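About | Company

Nosidetti supplies and reconditions guide rails, channel bars and the plates that seat in them. The work is done in one building in Hemance, with a second store in Innes for long stock. Bars are held in lengths up to 800 mm. Plates are cut to order in 16 standard patterns.

Most of what we handle is used material sent in by fitters and repair shops. Each bar is logged, cleaned and checked along its full channel before a plate goes back in. Surface wear on a plate is recorded and left alone unless it affects the fit. Debris in the channel is another matter -- it is removed by hand and the seat is checked again.

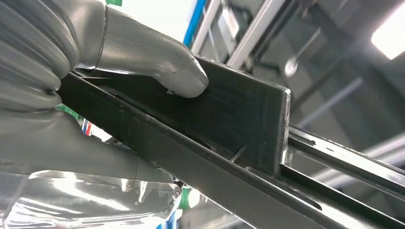
Black plate seated in the channel of a bar, with light scratches on the plate face.

Replacement plates are listed under the Kallik series, in 385 mm and 490 mm bar sets. Mixed sets can be made up on request. Drawings are preferred; a worn sample will do if no drawing exists.

Orders are accepted from trade accounts and from individuals -- there is no minimum quantity. The Innes store is closed for stocktaking in April.

We use cookies to remember your settings and measure site traffic. Accept | Manage preferences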